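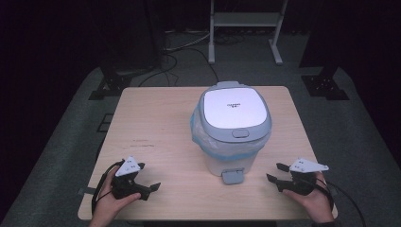
Tatsuya Kikuchi thinks the jaws matter less than the handle, and he'd take a heavy gripper with a comfy handle over a light one that makes your thumb ache after 22 grabs. I half agree! My thumb fully agrees.

So, this is my little gallery from the handheld gripper comparison we did in January, at the Besach workshop. We had two linkages to try (we call them Zulton and Alix, please don't ask) and a list of everyday stuff to try them on, 187 grabs on the plan for each one. I kept notes on a clipboard and changed my mind a lot.

Thin plastic is the thing I worry about most. Squeeze too hard and it buckles, too soft and it slides right down between the jaws, and with the trigger we had on the first build there was hardly any room between the two. Ratree Mahawong filed the trigger stop down a bit and I like it so much better now.

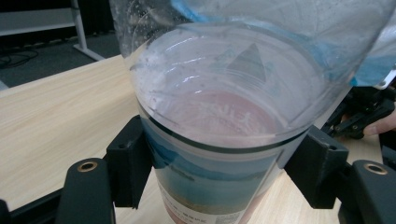
Big clear cup, one jaw on each side, just under the dark ring.

Masaru Sugiyama wanted the flat jaw faces swapped for soft pads on cups like this one. I'd still keep the flat ones for a while — pads wear out, and then your notes from the first morning don't match your notes from the last. We argued over it until lunch and ordered both.

Narrow spots are a whole other story, and for those I want the fingers fully closed and the wrist low, so I can

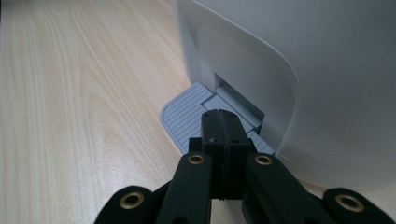 come in straight and not bump anything with the outer links. Those links stick out wider than you expect when you're looking over the top of your own hand! Afiq Hidayat has a slimmer set drawn up, and I'm first in line to try it. Alix is ahead on my clipboard so far, but only by a little.

Contact: the Besach gripper bench | Copyright Besach | Back to top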